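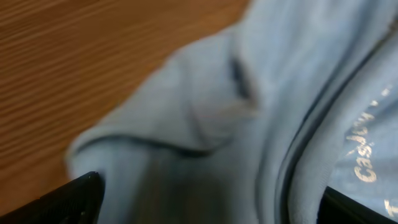

Mending for a living: Sebastião Camargo on 11 years at the repair counter

Jan 16, 2025

Sebastião Camargo opened his repair counter in Jarnosmont with one sewing machine and a loan of 800 euros from his sister. He had been a cutter at Mateos, a workwear firm, until it moved its cutting room out of town. He did not plan to stay in clothes.

"I wanted to drive a delivery van," he says. "I had applied. Then a neighbour asked me to turn a collar, and she told her office, and I had a queue at my kitchen door."

The counter is at the back of the Luvent arcade, between a locksmith and a shop that sells hearing aids. In a normal month he takes in 400 garments. Most of them are trousers to be shortened. Zips come next, then elbows and underarms on knitted things.

Jersey is the work he likes least. It stretches under the foot of the machine and the seam comes out wavy. He uses a ballpoint needle, lowers the pressure on the foot and does a test run on a scrap first.

"People bring a T-shirt with a hole near the hem and they think it will take two minutes. A coat lining is easier. With a coat lining I know where I am."

He charges by the job and the prices are on a card by the till. A small darn is 11 euros. Relining a coat starts at 60, and he asks for half of it when the coat is left. Customers sometimes tell him that the repair costs more than the shirt did.

"I say yes, it does. I don't argue. Some go away and some of those come back."

He is firmer about washing. Anything left at the counter has to be clean, and he has sent people home with their bags. He also asks them to stop using fabric softener on sportswear and to close zips before a wash. Hot tumble drying, he says, does more harm to cotton knits than wearing them does.

Thread comes from Cetex, which sells to the trade by the box. He keeps a drawer of greys and pale blues because those are the colours he runs out of. For a visible darn he lets the customer choose, though he will say if he thinks the choice is a bad one.

Since May he has had an apprentice for two afternoons a week. She does the buttons and the unpicking, and has started on hems.

"Unpicking is how you learn. You see how the factory put it together, what order they did it in. I unpicked for a year before anyone let me sew."

He has been asked to take a second counter near the station and has said no. The rent was fair, but he would have had to hire a manager, and he would sooner be at the machine.

The counter is closed for the first half of August. Repairs not collected after three months are given away.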